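Zollport sticker + gift art pack
README / data card

last updated Tuesday, April 9, 2024

What it is

Flat artwork for personalized gifts. Pencil boxes, mugs, key tags, party bags, name stickers. All the characters come from Walum, our old puzzle game about a grumpy owl and his eggs. Game is long gone from the store but people kept asking for the owl on stuff, so, art pack.

3,000 files total. PNG mostly, 300 dpi, transparent background. 200 of them also come as SVG, the ones that get resized a lot (owl face, egg, the three hats).

Folders

characters/ - owl, eggs, the two foxes. Fox two has no side view, never drawn
borders/ - for mugs and pencil boxes, they tile left to right only
letters/ - full alphabet in the Walum style, caps only. No accents yet, sorry, its on the list
party/ - plates, cups, bag toppers
old/ - first version of everything. Dont use for print, edges are rough

Party plate art is round, made for a plain plate with a ridged inner surface, so keep faces in the middle and leave the rim alone.
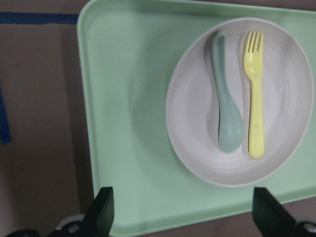

File names

character_pose_color_size. So owl_angry_red_L. If you see "Orow" in a name thats the owl, it was his first name before the game came out. 100 files still have it. Will rename at some point, but older order templates point at them and I dont want to break those.

Sizes are S, M, L and wrap. Wrap is for mugs. Theres no XL, use the SVG if there is one.

Adding a name to a design

Open the template, type the name in the top layer, export. Long names: shrink the letters, dont squeeze them. Past twelve letters it looks bad on a pencil so go to the box instead. Check the outline layer is on before you export, without it yellow letters vanish on white. Happened on a whole batch of mugs.

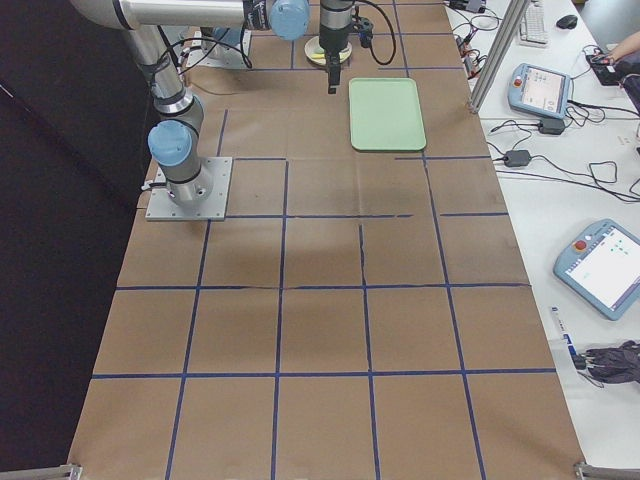 Also turn off the guide layer. It prints if you leave it, thin pink line all the way round. And save under a new name, the templates are not locked and I have had to restore the birthday one twice now.

Colors

Red is the one everybody wants. It comes out darker on wood than on paper, so theres a _light version for pencils. Blue is fine everywhere. Green on cheap plastic goes a bit gray, do a test print first.

The spoon and bowl set in party/ is kids size. Handle art is a long strip, bowl art is a circle, export them seperately.
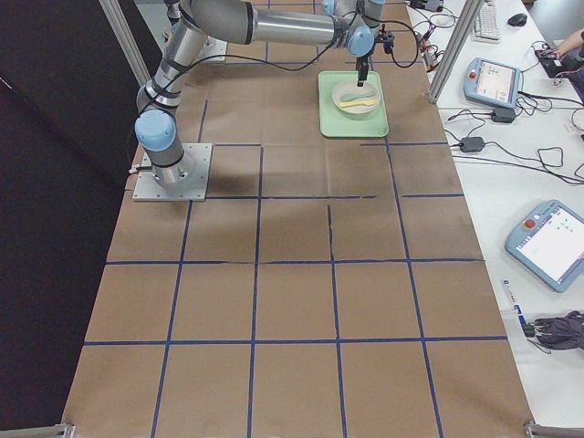 License

Home use, schools, small shops: fine, go ahead. Reselling the files themselves: no. Putting the owl in another game: ask first. The lettering was done by Laizer studio and is under the same terms, credit them if you use letters/ on its own.

Known problems

- egg_crack_M has a stray white dot near the bottom
- fox borders dont line up at the seam on the tall mug
- hat_party is on the wrong layer in the birthday template
- some S files in old/ are really M

Next update planned for July. Accents first, then the missing fox.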